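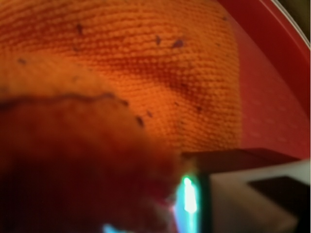 Chapter 6
Loops: How Knits Behave

I learned to fold on woven things – bedsheets, tea towels, my father's work shirts – so the first knit I was asked to fold properly made me feel like a beginner. I squared the corners, pressed it flat, turned around to get my coffee, and it had already puffed up again.

Look at the orange knit that opens this chapter. The rows of little loops don't run ruler straight. They bend wherever the fabric bends, and down in the fold they squeeze together and the color goes a deeper red. You can read a knit that way, by following one row with your eye and seeing where it curves.

You'll also spot some small dark specks on it, maybe lint. Bright colors show everything! We'll get to lint brushes in Section 3, along with Vimala Fernandes's method for sweaters, which I've used for years and still sometimes get wrong.

Before you read on, find one knitted thing and one woven thing at home. Pull each one gently sideways, then lengthwise, and jot down what happens. Keep your notes handy – we'll need them on the next page, where we start with stretch.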